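FOR RELEASE 5/17/25

Brimix puts its shop floor rules for robot helpers online, free for anyone to use

Hi, I'm Alois Wallner, and I look after safety and good practice at Brimix. I asked if I could write this release myself, and to my surprise they let me (so please blame me for the tone, and not the press office).

As of today you can read and download the Brimix Floor Rules, our in-house code of practice for robots that pick up, hand over and put away hand tools near people. We wrote it for our own crews. Then the folks at Baumgartner asked for a copy, then their supplier asked them for a copy, and by January I was emailing out so many versions that I honestly couldn't tell you which one was current. So now there's one version, it has a number on it, and it lives on our website.

It's short! The first draft ran to 400 pages with the annexes, and I was proud of every one of them right up until I saw a shift lead using it to prop a door. The one we're releasing fits in a jacket pocket. If you've ever sat through a standards meeting you'll know how much it hurt me to cut it down, but I do think it's better now.

A word on what it is and what it isn't. The Floor Rules sit underneath the machinery law and the published safety standards you already have to follow. They don't replace a risk assessment, and they won't get you a certificate of anything. What they cover is the everyday stuff that formal standards leave to the employer: where a tool may be left, what a tray is for, who is allowed to reach in and when, how clean is clean enough, and what gets written down at the end of a shift.

Let me give you a taste of the section I get the most mail about, which is Part 2, Trays and Tools.

We say that any tool a robot is going to handle at floor level belongs in a tray or scoop in a strong, plain color that stands out from the floor. We use yellow. One tool per tray. The tool lies along the length of the tray, never across it, and the fingers stay open until they're lined up on either side of the handle. We also say that a person never tidies the tray while the arm has power, even if the screwdriver has rolled a little and it's driving you crazy. (It drives me crazy too. Press the stop, walk over, fix it, walk back.)

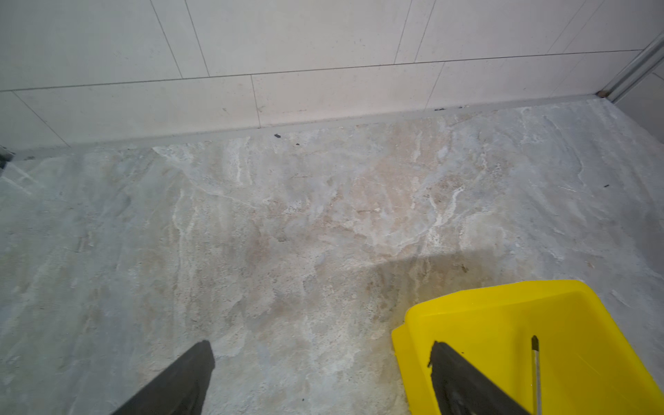
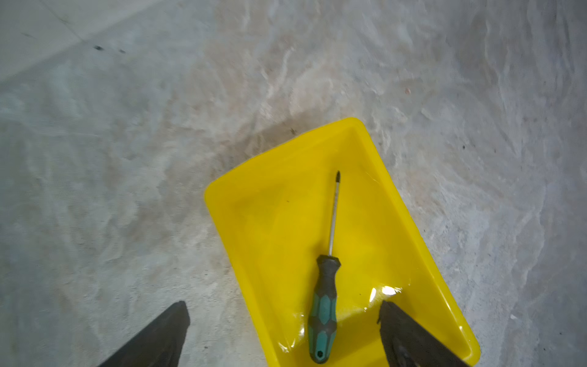 Part 3 is Floors, and it's the part I fought hardest for. People spend a fortune on the arm and then set it to work on a surface they haven't looked at since they moved in. Floors have stains and swirls and seams, and grit collects along the bottom of a wall no matter how good your cleaning crew is. All of that matters when a machine is making decisions from a camera a few inches up. So our rule is that you walk the work area before the first run, you sweep it, and you note any mark that stays behind after sweeping. A permanent stain goes on the floor sheet. A crumb goes in the trash. If you can't tell which one you're looking at, get down on your knees and find out.

We also ask sites to test on the worst floor they have. When we started, we did all our trials on one nice even gray mat, everything went beautifully, and then we took the arm to our Banov site and it had a terrible first morning. I've never been so embarrassed in front of a customer. These days nothing gets signed off until it has run on more than one kind of surface, under the lighting the crew really works in.

Part 4 deals with people, and there's one rule in it that I'd love to see everywhere: the person nearest the arm is in charge of the arm. It doesn't matter if the plant manager is standing by the door with visitors. If the nearest person says stop, it stops, and they don't have to explain themselves until after the shift. We had some pushback on that one. It stayed in.

Then there's Part 5, Records, which I know is the bit everyone skips. Please don't skip it! We ask for one line per run: what tool, what tray, what surface, what happened. If the grip missed, write that it missed. I would much rather read a log with plenty of misses in it than a spotless one, and I tell every new starter so. Before we settled on the wording we went back through 2000 of our own run entries, and the most useful ones by far were the grumpy ones. Somebody had written "handle too close to the side wall again" over and over, and that's how we ended up with the spacing rule in Part 2.

A few practical points for anyone thinking of picking this up:

The Floor Rules are free. You can copy them, print them, translate them and change them to suit your site. If you change them, please put your own name on the cover so that I don't get phone calls about rules I didn't write.

They're written for light arms with two-finger grippers handling ordinary hand tools. If you're moving castings or anything with a blade, you need more than this, and the first page says so in large type.

There's a pocket card to go with them. We've printed 500 and we'll mail them out to anyone who asks, up to 4 per site, until they're gone. The card has the tray rules on one side and the stop rule on the other. It survives coffee (tested, repeatedly, by me).

The Ornia training center is adding the rules to its operator course, and I'll be there for the opening session to answer questions and, I'm sure, to be told what I got wrong. Bring your complaints. The section on lighting in particular could use another pair of eyes, and I'd be very glad to hear from anyone who works nights.

We plan to revise once a year, every January. Suggestions can come in at any time, and they don't need to be polished. A photo of your floor and two sentences will do. Every suggestion gets a reply from me or from somebody on my team, and if we turn it down we'll tell you why.

I should say thank you to Baumgartner, whose crews marked up the second draft in red pen and were right nearly every time, and to our own people in Banov, who put up with me crawling around with a flashlight for the better part of a winter.

About Brimix

Brimix builds and supports small robot work cells for repair shops, training centers and light assembly. We supply the arm, the trays and the training, and we stay on the phone afterward.

Press contact

Alois Wallner, Safety and Good Practice, Brimix. Interviews by phone or in person at the Banov site. Closed shoes are required on the floor, and we have spare ones in most sizes if you forget. Copies of the Floor Rules and the pocket card can be requested through the contact form on our website.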